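Feb 16, 2021

Woke at five again and decided not to fight it. Made coffee, sat in the kitchen, and read the whole of the sleep booklet Lise gave me, all of it, including the part in small type at the back. I said I would give it a fair hearing and I did. I still think most of it is guesswork dressed up in a nice font.

The claim is that if you write down when you go to bed, when you wake, and how you feel on a scale, then after a few weeks you will "see your pattern." I have been doing this for sixteen nights. My pattern is that I go to bed tired and wake up tired. I could have told them that for free. The booklet cost Lise money, which she won't admit, and it comes from a company called Trandora that also sells the pillow, the tea and the lamp. Funny how the pattern always seems to need a lamp.

Lise Bouchard is not a stupid woman. She ran payroll for a big outfit for years and could find a missing dollar in a stack of paper as thick as a brick. But she has slept well since January and she puts it all down to the lamp. I asked if it might have something to do with her son moving out and taking the drum kit. She said I was being negative. Maybe. I notice she didn't answer.

Walked out to the Tramcombe road before breakfast. Ice on the puddles, the kind with white air under it that gives when you step on it. Two geese on the flat field and a man with a dog I don't know. He said good morning as if he was reading it off a card. Turned back at the gate because my left boot is letting in water at the toe. I bought those boots on the strength of 221 reviews, nearly all of them five stars. I would like to meet those people and look at their socks.

Phone call from Oluf around ten. He wants me to go in with him on the Stougaard course, the one about breathing. It's online, four evenings, and he has already paid for his half. According to Oluf, we all breathe wrong. I asked how the human race had managed so far and he said that was exactly what the teacher warned him people would say. You can't win against a thing like that. Every objection is in the lesson plan. He also told me that 4000 people have taken it, and I asked how many of them had asked for their money back. He didn't know. He is going to find out, he says. He won't.

I told him I would think about it, which he knows means no.

Lunch was the end of the bean soup, better on the third day. Wrote to Bergþóra to thank her for the jar of rhubarb and to ask about her hip. She was told to sleep on her right side, then by somebody else to sleep on her left, and now she sleeps in the armchair and is happier than she has been all winter. I trust that more than any booklet.

Tried the nap in the afternoon. Page nine says a short one, before three, with the curtains open. I lay there with the light in my face listening to the refrigerator and thinking about the property tax. Got up after a while with a stiff neck and a line across my cheek from the cushion. Wrote "nap: 2" in the log. The scale goes to ten but it doesn't say ten what.

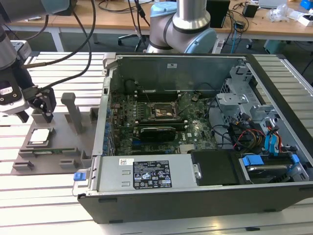 I should put down what I do believe, so that I can check it later and not pretend. I believe the second cup of coffee after lunch is a mistake. I believe the bedroom is too warm, and I've turned the radiator down as of tonight. I don't believe in the tea, which tastes like a wet fence. I am undecided about reading in bed. I've done it my whole life and slept fine for most of it, so it seems unfair to blame the books now.

Nosipho says it is just age and I should stop writing it down, because a person who keeps a record of bad nights will have bad nights to record. She may be right, but she also says 100 strokes of the hairbrush will cure a headache, so I weigh her advice with some care.

Supper was eggs and the heel of the Kilerberg loaf. Snow starting a little after eight, small and dry, not sticking to anything yet. Radiator off, window open a crack, second blanket on the chair in case. I'll finish out the month with the log since I told Lise I would. Then the booklet goes back to her, along with the rest of the tea.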